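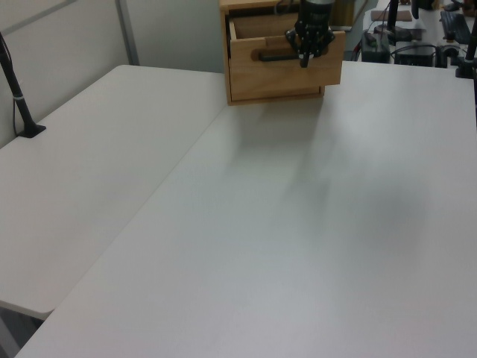
I love drawers. I love them enough that when the Cleltov open house came up in June, I drove 200 miles to spend a day in a building full of people who make small wooden furniture, and I would do it again next month if they'd let me.

Some background for anyone new to these write-ups. Cleltov is a shared workshop building on the edge of town, four makers under one long roof, and once a year they unlock everything and let the public wander through. You get a paper map at the door, a sticker, and a cup of pretty good coffee. The line was already out to the parking lot at nine in the morning. A woman at the desk told me they'd had 658 people through the year before and were hoping to beat it. From the look of the hallway by lunchtime, I'd say they did!

I went straight to Vasa, who do the little one-drawer cabinets I've been drooling over for a couple of years. If you don't know them, they're about as plain as furniture gets. Light, honey-colored wood, a thin top, two sides, one drawer. No knob. You pull the drawer by a slot cut straight across the upper part of the front, and that slot is the whole decoration. I had only seen them in the catalog, where they always look a bit too neat, and I was worried I'd be let down. I wasn't. They are so nice in person. There's a narrow gap left under the drawer front, and it puts a thin line of shadow under the whole thing, so it sits lightly on whatever you put it on.

They let us handle the ones in the Vasa shop, which I did for far longer than was polite. What surprised me was the slot. I'd always figured a cut-out pull would be fussy, one of those things that looks good and pinches your fingers, but the inside edge is rounded over by hand and you hook it without thinking. I tried it with two fingers, with one finger, and with a tote bag hanging off my wrist. Fine every time. The man at the bench next to me said his mother has bad hands and can't turn a knob anymore but can open one of these, and I've been thinking about that since.

The bench talk at eleven was on drawer fit, and if that sounds dry, well, it was my favorite half hour of the day. The maker had three drawers of the same size, planed to three different fits, and passed them around the room with their cases. The tight one squeaked. The loose one rattled and tipped when it was halfway out. The middle one slid in with a little puff of air, and the whole room went "ooh," me included. No metal runners, just wood on wood and a rub of wax. They wax when the drawer is finished and tell you to do it again once a year with a plain white candle. (I came home and did every drawer in my kitchen. It works!)

She also talked about how long they test before a new size goes on sale. A drawer gets opened and shut 2,000 times, then they check the corners and the bottom panel, and if anything has started to shift they go back and change the joint. The first version of the tall cabinet failed that check and they held it back a whole season. I liked that she brought the failed one out to show us. You could see the gap at the back corner, and you could fit a fingernail in it.

After that I walked over to Grundus, on the far side of the building. Boxes and trays, mostly, plus a stacking crate with rope handles that I would have bought on the spot if I'd had room in the car. Their shop smells amazing, all shavings and oil. They had a bin of offcuts by the door at a dollar apiece, and I came away with a fat piece of maple that I have no plan for whatsoever. Kids could sand and oil a little tray to take home. The line for that was long and very dusty and everyone in it looked happy.

The El-Sayed room is upstairs and easy to miss, so look for the blue door at the end. They do finishes. One whole wall is sample boards, 80 of them, the same wood in every oil, soap and varnish they use, with the year written on the back. You can take a board down and carry it to the window, and you should, because the overhead lights up there are harsh and turn everything yellow. I went up sure I wanted a dark stain for my next project and came down wanting plain soap finish on everything. The ones that had been up for years had gone a soft, warm color that I don't think you could get out of a can.

A few practical notes if you're going next time. Parking fills early, but the church lot across the road is open to visitors and the walk is short. Wear closed shoes or they won't let you past the yellow line in the machine room. The food truck ran out of the bean tacos before one, so eat first and look at dovetails later. The stairs to the upper floor are steep, and there is an elevator, but it's around the back and you need to ask at the desk. Most of the shops take cards. Grundus was cash only.

And yes, I ordered a cabinet. The wait is four months, which I'm choosing to see as time to clear the spot by the front door where it's going to live. Keys, stamps, dog leash, the good scissors. I measured the spot again when I got home and there's an inch to spare on each side – plenty of room, as long as I move the lamp.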